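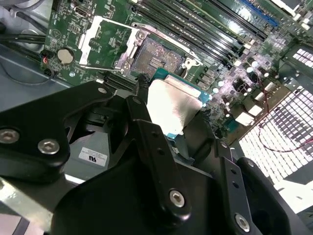
What order should I power things down in before I swap the processor on a desktop board?

Shut down from the operating system, switch off the power supply at the back, unplug the cord, then hold the front power button for five seconds to drain what is left in the capacitors. Only after that should you loosen the cooler.

3,586 views – 10 comments – Share

More detail on my case. The machine is an office tower I put together in January. The new part is the same socket type and is on the support list for the board, but only from a later BIOS version than the one I have. The old processor still boots fine. I would like to know whether to update the BIOS first, and whether the settings survive the change. The system drive is encrypted and I don't want to be locked out of it.

ururdale_desk

Aroha Ellery
Posted October 14, 2021

Update the BIOS first, with the old processor still installed. Some boards can flash from a USB stick with no processor present, but check the manual before you count on that. If yours lacks the feature and you swap first, you may get no display at all and have to put the old part back.

The sequence I use:

Suspend drive encryption and save the recovery key somewhere other than that machine. A firmware TPM often lives in the processor, so a new one can trigger the recovery prompt.
Write down any BIOS settings you changed: boot order, memory profile, fan curves, storage mode. A flash usually resets them.
Flash, reboot, load defaults, confirm the version number on the main page.
Boot once into the operating system with the old part.
Power down as described at the top and do the swap.

Run the machine under load for a few minutes before you shut it down. Warm thermal paste lets go of the cooler more easily. On sockets where the pins are on the processor, twist the cooler gently side to side before lifting – a straight pull can bring the processor out with it while the lever is still locked.

Clean both surfaces with isopropyl alcohol and apply new paste. The first boot can take several minutes while memory training runs. Leave it alone during that time.

Share – 5 comments

Nepia

Agree with the above on the BIOS. I did 200 of these at Buvetura when we refreshed the accounting floor, and the storage mode setting caused more tickets than the hardware did. If the old setting was RAID and the flash puts it back to AHCI, Windows will stop with a boot device error. Change it back and it boots. No reinstall needed.

I skip warming up the cooler. Never had one stick.

Share – 2 comments

netden_tom

just swap it and see. mine was fine, it asked for the recovery key once and I typed it in. didn't touch the bios but I think it was already new enough

Share – 1 comment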